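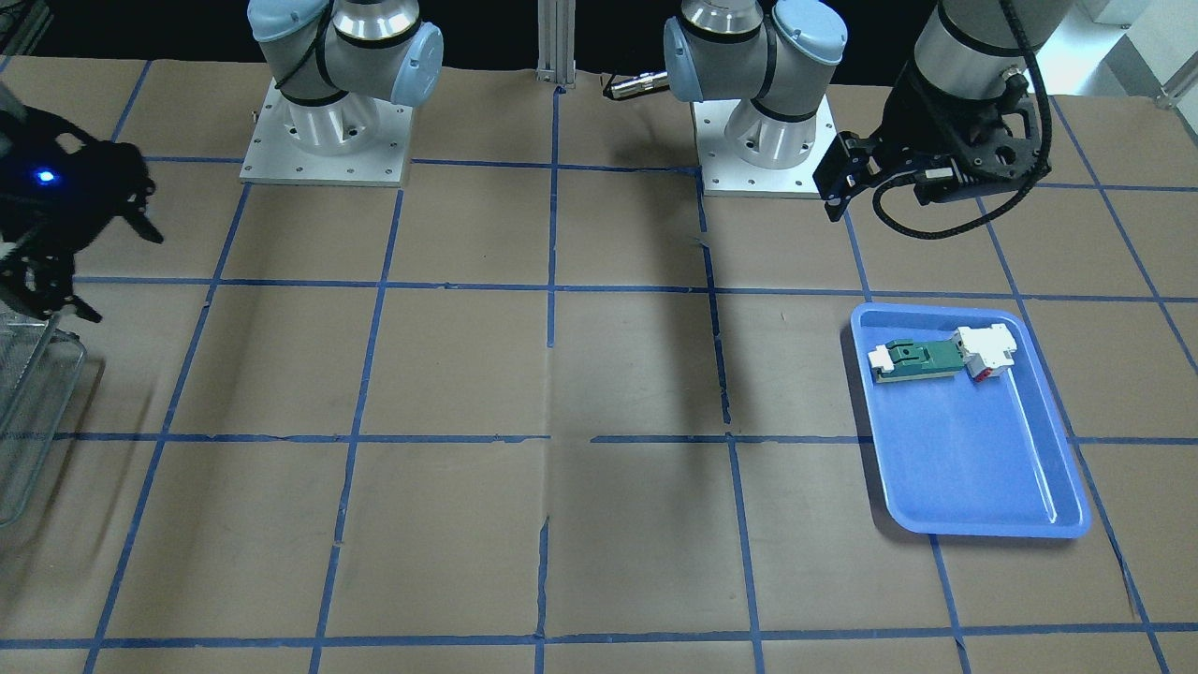

Stamholm updates table layout standard for sorting benches

LISVILLE, October 11, 2022 – Stamholm has issued a revised layout standard for its sorting and packing benches. The standard covers surface paper, tape lines and replacement intervals, and applies to all 46 benches at the Lisville site.

Under the revision, each bench top is covered with brown kraft paper and divided into cells with blue masking tape. Tape runs the full length and width of the work area in straight rows and columns. Printed vinyl mats, in use at the site until this summer, are being withdrawn.

Griet Koster, who manages bench operations at Lisville, said the mats could not be changed quickly enough when part sizes changed. A new mat took up to 4 weeks to arrive from the printer. A taped grid can be laid by one person in a single shift, and individual lines can be lifted and moved without replacing the paper.

The standard sets limits on wear. Small gaps and overlaps at tape crossings are accepted, as are light creases in the paper. Paper must be replaced when a tear reaches a cell, or after about 3,000 handled items, whichever comes first. Torn tape ends may stay in place if the line can still be read from the working side of the bench.

Tape is applied in a fixed order: rows first, starting at the back edge, then columns. Row positions are measured from the back edge of the table, and columns from the left. Cells may differ in size between benches but must be recorded on the bench card before work starts. Cells smaller than the largest part on the card are not permitted.

Paper is to be pulled flat and fixed at the table edge. Adhesive spray is no longer allowed under the sheet. Residue from the spray was the most common fault found in the last bench inspection, according to Prodromos Alexiou, who wrote the tape section of the standard.

A trial on 20 benches ended last month. Operators asked for two changes, both adopted: a wider margin at the front edge, and a ban on writing cell numbers directly on the paper. Numbers now go on the bench card only.

The remaining benches will be converted by the end of November. Supervisors should send layout drawings to Hollis Iwasaki before the old mats are removed. Kraft paper and tape are drawn from general stores under the existing order codes.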